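Equipment Modernization Grant: Second Progress Report
Blackburn Fabrication Training Center

Prepared by Sabina Amarasinghe, Program Manager
Reviewed by Neville Crabtree, Finance Office

Period covered: award to the end of September

1. Status of the award

The Center requested support to purchase and install three robot work cells for its fabrication shop. The first cell is installed and in daily use. The second has been delivered and is awaiting electrical work. The third has not been ordered, and this report asks the Foundation to approve a change in how it is specified before we commit funds.

Spending to date is within the approved total. Two lines have moved by more than the ten percent allowed without notice, and both are explained in section 3. No extension of the award period is requested.

2. Purchases completed

The arms for the first and second cells were bought from Tollari under one purchase order. We had planned to place two orders, one in each half of the year. The supplier offered to hold its price only if both units were ordered together, and the Finance Office agreed to bring the second payment forward. The arms were accepted after inspection. One controller was returned for a damaged connector and replaced under warranty at no charge to the grant.

Grippers were quoted by Tollari and by Skanlow. The Skanlow model was chosen on price and because its replacement fingers can be made in our own shop. The delivery time was 44 days against a promised 30, and the delay pushed the start of work in the first cell into the following month.

Safety fencing, interlocks and the emergency stop circuit for the first cell were installed by an outside contractor. The inspection certificate is on file and can be supplied on request.

3. Budget position

Equipment. Underspent against plan for the period. The remaining balance is reserved for the third cell.

Installation and electrical. Overspent. The panel serving the east side of the shop could not carry the second cell, and a new circuit is required. The electrician's quotation was accepted in September. We propose to cover the difference from the equipment line.

Consumables and spare parts. Overspent. The original budget allowed for one set of gripper fingers per cell per year. The first cell has already used three sets, mostly during programming, when contact with the fixture is most frequent. Finger material is inexpensive, but the line was set too low, and we ask that it be corrected for the remainder of the award.

Training. On plan. Four instructors have completed the supplier's basic course. The advanced course is offered only on a Saturday, and overtime for those attending has been charged to the Center's own operating budget.

Service contract. Not yet committed. See section 6.

4. Use of the first cell

The first cell is used for handling and placing small parts on aluminum fixtures. A shop log is kept at the cell, and each logged run is signed by the instructor on duty. By the end of the period the log held 279 runs. Of these, 99 were completed by trainees working from their own programs, and the rest were instructor demonstrations, setup runs and repeat tests after a change of fixture.

The log has been useful for planning as well as for teaching. It shows that most lost time came from changing fixtures, and very little from the arm. Under the original specification each job had its own fixed plate, drilled to suit. Changing from one plate to another meant removing bolts, cleaning the table, setting the new plate and teaching the positions again. Instructors reported that this often took up most of the first hour of a class.

5. Fixtures and table surfaces

In response, the shop has begun to build fixtures on slotted aluminum extrusion. Clamps and stops can be moved along the slots and locked in a new position, and the base stays where it is. The material was already held in stock, and no grant funds were used for it.

Two points affect the budget. The first is housekeeping. Small debris gathers on the flat bands and along the grooves, and the cleaning schedule has been changed to include brushing out the slots at the end of each session. A small vacuum unit has been added to the consumables request. The second is lighting. Bare aluminum reflects strongly under the shop lights, and the wrist camera is affected by it. We have obtained prices for diffused light panels and for a dark anodized finish on future extrusion. The panels cost less and can be moved between cells, and they are the option we recommend.

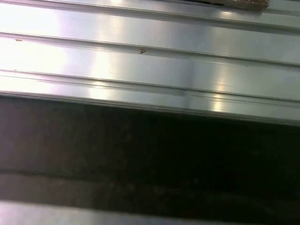
6. Proposed change to the third cell

The approved plan calls for a third cell identical to the first two. On present evidence we recommend a smaller arm, with the saving applied to a modular fixture table, diffused lighting and one spare gripper. Astum has supplied a written quotation for a suitable table, and a competing quotation has been requested from Skanlow. The total cost would remain within the sum approved for the third cell.

We also ask for guidance on the service contract. Tollari offers a yearly contract for each arm, or a single contract for all the arms on the site. The single contract is cheaper only if the third arm is also bought from Tollari. The Finance Office would prefer to settle both questions together so that the purchase order and the contract can be issued at the same time.

7. Risks and open items

Electrical work for the second cell must be complete before the winter term. If it is late, the cell will be commissioned during classes and the affected groups will share the first cell.

The gripper supplier has given notice of a price increase. An order for spares at the current price has been drafted and will be placed once the revised consumables line is approved.

One of the four trained instructors will leave the Center at the end of the term. A replacement will be sent on the basic course, and funds for that place are available within the training line.

8. Decisions requested

Approval to transfer funds from equipment to installation and electrical, as set out in section 3.

Approval of the revised consumables and spare parts line, including the vacuum unit.

Approval in principle of the revised third cell, subject to receipt of the second table quotation.

Questions on the program should be sent to Sabina Amarasinghe, and questions on the accounts to Neville Crabtree. The supplier quotations and the shop log are available to the Foundation on request.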